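The Folding Hall

In the folding hall of Presik there was a board on the wall with two numbers on it. The left number was for the people and the right number was for the Talex. Before the Talex came there was only the left number, and we looked at it perhaps two times in a shift, when we went for coffee and when we came back.

On the evening I want to tell about, the left number was 411 and the right number was 897. I remember them well, as I stood in front of the board with my coat on and Faustine Vasseur stood beside me, and she read both numbers aloud, slowly, like the price of something in a shop window.

"It does only towels," I said.

"Today it does only towels," said Faustine.

She had worked in that hall longer than anyone. She taught me to fold when I arrived in Drirkari and did not have enough words to ask for the toilet. She took my wrists and moved them. Sleeve, sleeve, the bottom up, turn. For the first week I think she did not say one full sentence to me, and I learned everything. Later, when I could speak, she turned out to be a person who talked the whole day, about her sister, about the price of fish, about the way the drivers closed the doors of the vans. Her hands never slowed for it.

The Talex stood where the long table had been. It took a towel from the belt, held it by two corners and waited a moment, as if it was reading, and then the towel was flat and then it was folded. The waiting was what I could not get used to. A person who waits like that has forgotten something.

With shirts it was different. The Talex had been given shirts in the spring and it had made from them a kind of bread. The engineers took the bread apart and photographed it and went into the office to talk. After that there was a notice by the lockers asking for people who would like to work outside the hall for a while, at the same pay, with travel. The notice was dated 14th August, and it stayed there for many days with no name under it.

Then there was one name, and it was Faustine's.

I was angry with her. I did not say so. I carried my lunch to the other table and ate it near the dryers, where it was too loud to talk. She let me do this for three lunches. On the fourth she came and sat opposite me and shouted over the dryers.

"They need two for every apartment!"

"Why do you tell me?"

"I wrote your name also!"

So that is how I came to be working in other people's bedrooms.

The apartments were in the Nazarenko buildings, behind the station, and the families were paid something for the hours we were there. We rang the bell, we put covers on our shoes, we took the grippers out of the case and we folded whatever there was. This was the part I had not understood from the notice. In the hall everything was ours, all white, all one size, all washed to the same softness. The engineers said that the Talex had seen enough white towels. It had to see a shirt on a bed, in a room where people lived, with their books and their boxes and their blankets around it.

You held one gripper in each hand and you were not allowed to use your fingers on the cloth. Two yellow pieces did the work of your thumb and your finger. They opened and closed when you squeezed, and small cameras looked at what they did. On the first day I could not pick up a sock. I pressed it and chased it across the mattress, and Faustine, who had a gripper in each hand herself, laughed until she had to sit on the floor.

"Now you are new again," she said. "Come. Sleeve."

She could not take my wrists, with her hands full. She tapped on the back of my gripper with the tip of hers, here, here, and I followed.

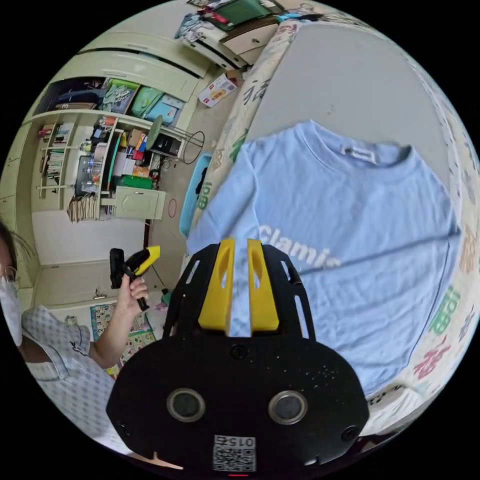 6 min read

There was a light blue T-shirt which I folded in one of those rooms so many times that I began to dislike it personally. It had white letters on the chest. The bed had a grey sheet, and a blanket with big Chinese characters in pink and green and red and blue, and I asked the woman of the house what they said. She told me that they were wishes. Then she looked at them for a while and said that she had stopped reading them years ago, and she went back to the kitchen.

The rule was that after every fold you opened the shirt again and laid it flat, and you did it from a different beginning. Neck at the top, neck at the side, one sleeve under the body. If I made a mistake I was to leave the mistake in and repair it, and go on. An engineer had explained this to us with great patience. The machine learns also from the repair, he said. Perhaps it learns more.

"In the hall I was shouted at for the repair," I told Faustine.

"By whom?"

"By you."

She was behind her mask, so I saw only her eyes, but I think she was pleased.

We worked in turns, one folding and one standing ready, and in the pauses I looked at the rooms. I should not have done this, but what else can you do in a room? I looked at the books packed in their shelves. I learned which families kept paper bags and which kept boxes. I had folded for strangers for six years and I had never once seen where a shirt went afterward. Now I saw it. It went into a cubby with other shirts, and sometimes it was on the floor, and the people stepped over it and were happy.

In the evening we brought the case to the office and an engineer put the recordings into the computer. One time he let us watch. I thought I would see myself, but there was nearly nothing of me. There was cloth, very close, and the two yellow tips going down to it and coming up. I would not have known which were my folds. Faustine knew at once.

"This is me," she said. "This is me. This is him, look, he pulls. This is me."

"How can you tell?" asked the engineer.

"I wait a little before the second sleeve."

He turned the chair to look at her. I don't believe he had noticed it before that moment. He asked her why she waited, and she thought about it honestly, with her head to one side, and she said that a shirt moves a little after you let it go, and you should give it time to finish.

He wrote it down on a piece of paper and underlined it.

On the way home I did not want to talk. We stood at the tram stop with the empty case between us – they had let us keep it, for the morning. I asked her what would happen when the Talex could do shirts. I asked it in the rudest way I had, and my language by then was good enough to be quite rude.

She said that she did not know. She said the company had promised in writing that there would be places in the ironing room, and at the counter, and in the apartments as long as there were apartments. She said that she had read the paper two times and that it was a decent paper, and that she had been promised things on paper before. Her shoulders hurt at night. The machine could have the towels, she had never loved a towel.

"And the shirts?"

"The shirts I would have liked to keep," she said, and then the tram came.

In the winter they moved the Talex to the end of the hall and built a second one beside it. I was at the counter by then, which I had asked for, where I took the bags from the customers and wrote the labels. Faustine was three days in the apartments and two days in the hall, where she walked between the machines and stopped them when they did something foolish. She had a button for this on a cord around her neck. The new people were afraid of the button and she was not afraid of it at all.

I went in one evening to find her, because her sister was waiting outside in the car. The belt was running shirts. I stood in my old place, or where my old place had been, and watched the arm take one and lay it down. First sleeve.

It waited a little.

"You see?" said Faustine, behind me. She was already putting on her coat. "Now tell me what my sister wants, is it the fish again?"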